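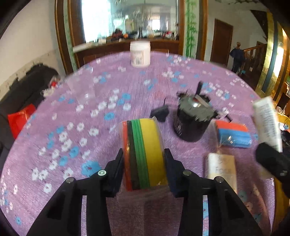

29th January. Second try at the bobbin tension on the Pledholm longarm, using the offcut backing from the Noledden quilt. Yesterday's sample had eyelashes on every tight curve, all on the underside, so I dropped the top tension a quarter turn and left the bobbin case alone. Straight lines came out fine and the curves did not. I want to mark the curves by colour on the next sandwich so I can tell the passes apart afterwards. The tape roll with the red, black, green and yellow bands would do for that, red for the first speed and yellow for the last. Tape on the margin only, never where the needle goes.

Settings for the sample that worked best: stitch regulator on, wool wadding, Urside 50 weight top and bottom, new needle. Machine counter read 1780 at the start. Senad thinks the needle was one size too small for that thread and I think he is right, as the shredding stopped once I changed it.

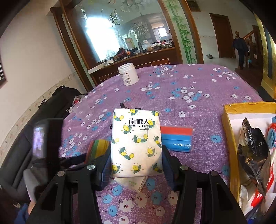 The feathers in the border are still uneven. Going backwards the stitches lengthen and the points flatten out. I slowed down for the last 2 rows and it helped a bit. Not enough to start on the real top.

Thread: the 3000 metre cone of cream is nearly done. Fatos Berisha is ordering from Pavlović this week, so put anything you need on his list. I have asked for cream and the mid grey.

Backing for the next one is 102 inches wide after pressing, no seam needed. Clamps need moving in on the left side or they hit the arm.

To do: clean lint from the hook, oil, repeat the curves with the larger needle, keep all samples pinned together with the settings written on them.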